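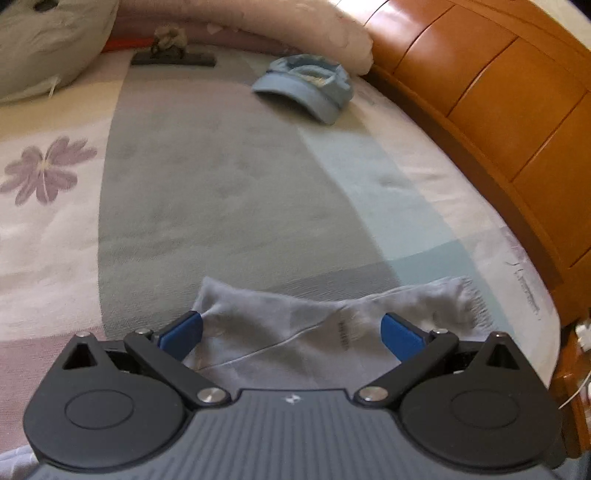

Sheets never dry in one cycle no matter what the machine says, one reply to our survey read, and the second cycle costs as much as the first. Similar complaints appeared often enough in the free-text answers that we made drying time the main question of the project.

Drying Time and Load Composition in Shared Laundry Rooms
Project report, Household Technology, spring term

Search this site
Search

1. Background

Akwood Hall has one laundry room per wing. The dryers are vented tumble models with a fixed-time program. Residents pay per cycle, so a load that comes out damp is either paid for twice or hung up in the bedroom. Earlier coursework on the building looked at water use only. We wanted to know whether the contents of a load affect the result more than its weight does.

2. Method

We collected 191 survey replies and ran a set of controlled loads in March. Each load was weighed dry, washed on the standard warm program, weighed again after the spin, and weighed a third time after one dryer cycle. Residual moisture is the difference between the third and first weights, given as a percentage of the dry weight.

Three load types were used: bed linen only, clothing only, and mixed. The bed linen was a Clitatitz cotton set, one fitted sheet, one flat sheet and two pillowcases, made up to the target weight with hand towels. All loads had the same dry weight within the tolerance of the scale. The scale was a Prirura luggage scale, checked against a kitchen scale before each session.

The lint filter was cleaned before every cycle. The dryer drum was left open for 20 minutes between cycles so that each load started under similar conditions. Room humidity was recorded but not controlled.

3. Results

Clothing-only loads finished with the lowest residual moisture. Linen-only loads were higher, and mixed loads were highest and also the most variable. In one mixed run the fitted sheet had closed around the smaller items, and the water left in the load came to 966 g. The outside of the bundle felt dry, while the towels in the middle had hardly changed since the spin.

Spin speed had a smaller effect than expected. Raising it lowered the starting moisture, but the bundling still occurred.

4. Discussion

The method described by Guo treats a load as uniform, and our mixed loads do not fit that assumption. Stopping the dryer once to pull the sheet apart reduced the residual moisture in both runs where it was tried - too few for a firm conclusion. Heavier fabrics were not tested, and neither were duvet covers, which several replies named as the worst items.

5. Further work

Repeat the mixed loads with the fitted sheet washed separately. Log drum exhaust temperature if a sensor can be borrowed for the next term.

Contact | Copyright Household Technology course pages | Back to top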